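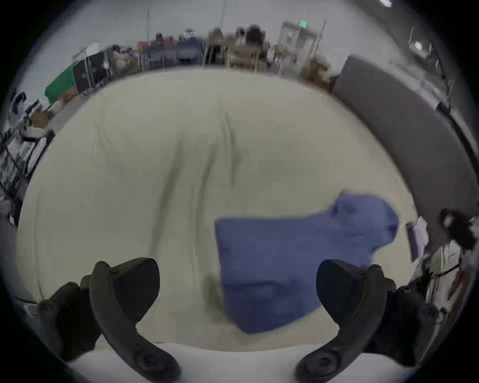 How to get a march permit in Fedau and get through the day

By Oliwia Krawczyk

Quick version first, long version under it. I've filed for three marches in Fedau and gone to a lot more, and people keep emailing me the same questions, so it all goes on one page now. City rules only. If your route crosses into Skiddale you need their permit too, see near the end.

Not legal advice. I'm not a lawyer. Call one if something looks off.

Do you even need a permit

Sidewalk only, obeying the lights, no amplified sound: no permit. You can just go. Signs fine, leaflets fine, chanting fine.

Any of these and you need one:

Walking in the street
More than 100 people in Manurung Park
A stage, tent or anything with legs bigger than a card table
Speakers that plug in or run off a battery pack

Megaphones are a gray area. The code says "sound equipment" and leaves it there. The permit desk told me a handheld megaphone is OK before dark, and a different person at the same desk told me no. Get it in writing. I put it on the form now every time, one line, "one handheld megaphone," and it has never come back to me crossed out.

What if something big happens in the news and you want to be out there tonight? There's a short-notice rule for that. Scroll down.

Getting the form

Form 34. City Hall, second floor, the permit desk, not the clerk's window downstairs – they look alike and the line at the clerk's is longer. You can also print it from the city site but check the revision date at the bottom. The old one is still floating around and they'll send you back with it.

Bring:

Photo ID for the person signing
Your route, drawn on a map, street names readable
A check or money order for the deposit, $100, made out to the City of Fedau
A phone number that someone will really pick up

No cards at the desk. No cash either. The deposit comes back if the streets are clean after. Mine took five weeks the first time, nine the second. If you can't pay, there's a hardship line on page two of the form, check the box and write two or three sentences. They don't ask for bank statements.

Filling it in

Most of it is obvious. The parts where people get stuck:

Name of organization. You don't need one. Write your own name. One year we wrote "neighbors of Oltulero Street" and it went through.

Purpose. Keep it short. "Public march about the curfew ordinance" is plenty. They can't turn you down over what the march is about, and a long statement just gives them more to read.

Expected attendance. Guess high but not silly. If you write a low number and a crowd turns up the police can tell you to stay on the sidewalk. If you write a huge number you get asked for portable toilets and a medical plan.

Route. Start, end, every turn. Left and right, not just street names. Avoid the bus loop by the courthouse if you can, it triggers a second sign-off from the transit office and that's where applications go to sit.

Time. Start time, step-off time, end time. Three different things. Start is when people gather. Step-off is when you walk. End is when the last person is off the pavement and you've picked up the trash. Leave more room at the end than you think, our first march ran 40 minutes over and I got a very polite letter.

Contact on the day. Must be at the march, phone on, for the whole thing. Don't put your cousin who might come.

Sign it. People forget. I forgot.
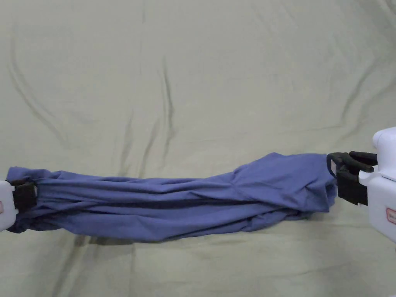 Blue cotton, twisted into a rope and stretched out.

After you file

They have ten business days. Say you file in the first half of August, don't expect a lot of answers, half the floor is on vacation. Call. Be nice, call again.

Three things can come back:

Approved. Print it, two copies. One on you, one on someone else.

Approved with conditions. Most common. Usually a changed route or an earlier end. Read every line, then read the part on the back. Conditions they like: stay in the right lane, no stopping at the intersection of Skiddale Road, no sound after 6 p.m.

Denied. They have to give you a reason in writing. If the reason is traffic or a clash with another event, ask what route or hour would work, they have to offer an alternative. If the reason is vague, appeal. The appeal is a letter, one page, to the city manager's office, and you want it in within three business days. Attach the form and the denial. Say plainly what you asked for and what you want instead. Keep the anger for the march.

Short-notice marches

The ten days don't apply if you're responding to something that just happened. Ordinance calls it a "spontaneous event." You still tell the city, by phone or email, as early as you can. Name, place, time, rough route. Save the email. No deposit.

You can't use this for something planned for weeks. They check flyers, they check social media. One group got a fine becuase their poster had gone up a month before.

If there's an emergency order

Different rules, pay attention. The mayor can sign an order that closes a zone or sets a curfew. When that happens, permits inside the zone are suspended, even approved ones. Doesn't matter that you have the paper in your hand.

What to do:

Get the text of the order itself. Not a post about it. It's on the city site and taped to the City Hall door
Find the boundaries, street by street. They're usually smaller than the rumors
Find the hours. Some run overnight only
Find the end date. If there isn't one, that's worth a call to a lawyer
Move your start point outside the zone and tell the permit desk in an email

Tell your people right away. One message, one channel, same wording everywhere. Two versions going around is how you end up with half the crowd at the wrong corner.

The police have to give a dispersal order out loud before they clear a street, and leave a way out. If you hear one, write down the time and what was said as soon as you can. Then walk. You can argue about it later, with the notes.

Marshals

One for every couple dozen people, more at the corners. They don't need to be big or loud. They need to be calm and able to stand for three hours. Meet them the evening before, walk the route together, note where it gets narrow. The stretch by the old Manurung Park gate is bad, one lane and a parked delivery truck nearly always.

Jobs to hand out:

Front, sets the pace. Slow. Slower than that
Back, nobody falls behind this person
Corners, watch turning cars
One to talk to the police and only that
One to talk to reporters

Give them something bright to wear and the contact number on a card. Phones die.

Talking to reporters

They'll ask how many people came. Don't make up a figure. Say what you know or say you haven't got a count. They'll ask what you want, so have one sentence ready, and say it again when they ask the same thing another way. You're allowed to say no to an interview. So is everybody else in the march, tell them that at the start.

If you send a notice out the day before, put the where and when in the first line. I've seen ones that got to the address in the fourth paragraph. 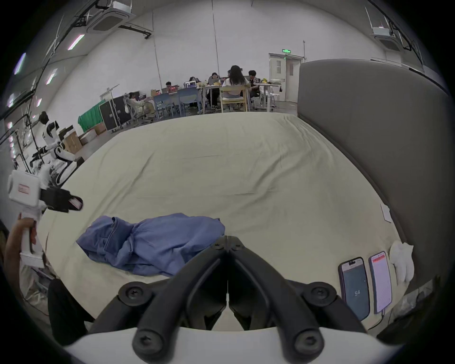

Crumpled blue garment on a beige sheet.

What to bring

Water. ID if you carry one. A charged phone with a passcode, face unlock off. Cash for the bus. Any medicine you'd need overnight, in its own labeled bottle. Flat shoes you've already worn in. The legal help number written on your arm in pen, it changes so check the flyer.

Leave home: glass bottles, anything that could be called a weapon (pocket knives, yes, take it off the keychain), wooden sign poles thicker than a broom handle. Cardboard tubes are fine, they've measured ours before and let them by.

Kids are welcome at most of these. Agree on a spot to meet and write your number on a band or inside their jacket.

On the day

Get there an hour early. Find the officer in charge, say hello, show the permit, swap numbers. Makes everything later easier.

Announce the route and the end time before step-off. Then again. Half the crowd is talking the first time.

Keep one lane open for ambulances the whole way, marshals walk the line. If one comes up behind you everybody goes right. Practice saying it: "Move right." Short.

Counter-protesters: keep walking. Marshals between, facing your own side, not theirs.

After

Trash bags, both sides of the street. Take photos of the clean pavement with a street sign showing, that's your deposit. Email them to the permit desk the same night with your permit number in the subject.

Write down what went wrong while you're still annoyed about it. Send me a copy if you like, I add stuff here.

Crossing into Skiddale

Separate town, separate form, and they want proof of insurance for street marches with more than 100 people. Hard to get fast. Most groups stop at the bridge and finish on the Fedau side, or cross it on the sidewalk. The Skiddale permit office shuts for lunch and doesn't answer the phone after, so go in the morning.

Common questions

Can I transfer a permit to somebody else? No. New form.

Rain? Permit is for that date. You can ask for a rain date on the form, bottom of page one, tiny box. Use it.

Do I have to give the city a list of who's coming? No, and don't.

Can we stop and have speeches halfway? Only if it's on the route map. Mark it with an X and how many minutes.

Does a vigil count? If you're standing still on the sidewalk and not blocking doors, no permit. Candles OK, torches not.

Will add the noise rules when I get teh new version from the desk.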